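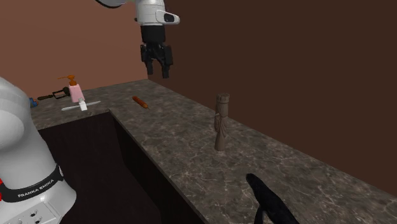
3. Setup and upkeep of the simulated cell

3.1 The cell

All the trials in this paper were run in one simulated kitchen cell, which we call Stestgate. The cell holds a single Franka Emika arm with a two-finger gripper, an L-shaped counter, and a changing set of loose items. The rest of the group uses the same cell for other work, so we kept our own copy of the scene files and changed it only in the ways listed in this section.

The arm's base sits beside the counter, with an open recess between it and the longer run of the counter. The recess matters for two reasons. An item pushed over the front edge drops out of reach, and the trial is then scored as a loss. It also means the arm has to pass over open space on its way to the near part of the counter, and a planner that treats the counter as one solid block will refuse paths that are in fact free. In the first version of Stestgate the recess was covered by an invisible collision plate left over from an earlier layout. Ilango Pai found it when a dropped item came to rest in mid-air level with the counter top. We removed the plate and threw out the trials run before that point.

Figure 3 shows the cell with the gripper raised over the counter and holding nothing. A soap dispenser with a pink bottle stands on the back-left part of the marble, a wooden figurine stands alone further right, and a small orange food item lies between them. The black object lying nearest the viewer is only partly in view from this camera.

Figure 3. The Stestgate cell, rendered from the scene camera. The arm's base is at left, and the dark opening of the recess lies between it and the diagonal run of the counter.

3.2 Mounting the arm

The base is fixed to the world frame and not to the counter. We tried fixing it to the counter first. That made it simple to move both together, but any small error in the counter's pose was carried to the arm, and the error at the fingertips grew with reach. With the base fixed to the world, the counter can be shifted alone and its pose checked against the arm.

The gripper is attached at the wrist flange by a fixed joint. The offset from the flange to the point between the fingertips is stored in one file, which both the planner and the simulator read. Before this change each had its own copy. Oleksandra Vakulenko traced a run of shallow grasps to the two copies having drifted apart by a few millimeters. The grasps looked right in the planner's viewer, and in the simulator the fingers closed on the upper edge of the item or missed it.

3.3 Contact settings

Most of the upkeep went into contact. The solver we used, Flerum, lets the user set friction, stiffness and damping for each pair of materials. We set them by hand for the fingertip pads against each item, and left all other pairs at the default.

Stiffness was the hardest of these to set. If it is too low, the pads sink into the item and the grasp holds when it should slip. If it is too high, the item shakes between the fingers and sometimes shoots out sideways. We settled on 800 in the solver's own units for the rigid items. Softer items were given the same value, which is a known weakness of this setup. A carrot and a sausage would not behave alike under a real gripper, and here they do.

Damping was raised until a gripped item stayed still with the arm at rest. For the figurine this took several tries. It is tall and narrow, and with low damping it would rock on its base after the scene loaded and now and then fall before the arm had moved. We now let each scene settle for 47 steps before the first command is sent. Any scene in which an item has tipped over by the end of that time is loaded again with a new seed.

3.4 Placing items

Items are placed by a script. It picks a spot on the counter, drops the item from just above the surface, and checks that it overlaps nothing. Thin items gave the most trouble. A rod or a peeler lying flat has very little height, and the original collision meshes for these were rounded off so far that the fingers could not get under or around them. Valentyna Dovhaniuk rebuilt the thin meshes from boxes. The boxes are coarse, but their outer size matches what is drawn, and the planner's height estimate now agrees with the image.

The script keeps items away from the front edge by a fixed margin. It does not keep them away from the robot's base, so an item on the far left of the counter may be partly hidden behind the base in the scene camera. We left this as it was. The trials use a wrist camera as well, and we wanted some items that could be found only by moving the arm.

3.5 Checks before each batch

A batch is 70 trials run one after another without reloading the simulator. Before each batch the operator goes through the same short routine.

The arm is sent to its start pose, with the fingers pointing straight down and slightly open, high over the back of the counter. The joint readings are compared with the stored ones. The fingers are then closed fully and opened again, and the two finger positions are compared. If one finger lags the other, the gripper is reloaded from file. Last, the arm touches down at three marked points on the marble and the contact heights are written to the log. A difference of more than a millimeter between the points means the counter has been moved or tilted since the last batch.

The routine takes a few minutes. It caught a tilted counter twice, both times after the scene had been opened in the Panasiuk editor, which rounds rotations when it saves. Kagiso Coetzee has since added a check that compares the saved file with the previous one and stops the batch if any fixed object has changed pose.

3.6 Faults and repairs

We logged every trial that ended for a reason other than success, a missed grasp or a lost item. Of 759 trials in the final set, most of those cut short in this way had the same cause: the arm link came close to its own base while reaching for an item on the back-left part of the counter, and the self-collision check stopped the motion. The link meshes used for that check were padded more than they needed to be. Volodymyr Hrynyshyn trimmed the padding on the upper links and left it unchanged at the wrist, where the flange and fingers need the room. The affected trials were run again with the same seeds.

A second fault was slower to find. After long sessions the gripper began to close a little late, and by the end of a batch the delay was enough to spoil grasps on small items. The cause was in Flustesier, our logging tool, which held each camera image in memory until the batch ended. Commands to the gripper shared a queue with the images and waited behind them. Images are now written to disk after every trial, and gripper commands have their own queue. We have not seen the delay again.

One fault remains open. When an item is held by its very edge and the arm turns the wrist quickly, the item can pass partway through one finger pad. A smaller time step prevents it but makes each trial much slower. For the results in Section 4 we kept the larger step and limited wrist speed while an item is held. Trials in which the overlap still occurred are marked in the log and counted as failures.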